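Open day at the Pernell lab, Skerormont
2018-07-21

I got there 16 minutes before the doors opened and there was already a line! Sena Quartey took our group through the hall, past the painted floor numbers and a whole lot of cable, and let us stand close while people worked with the hand-held grippers.
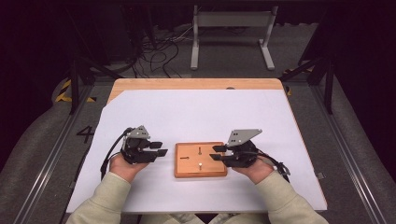
I had a go myself on the Ranine bench, and wow, it is harder than it looks. You only have 2 fingers on each side, so a small peg suddenly feels like a real problem (my first try ended up on the floor). Sena was patient with all 40 of us and answered everything, even the kids' questions about pay. They're open again in November and I've already put my name down.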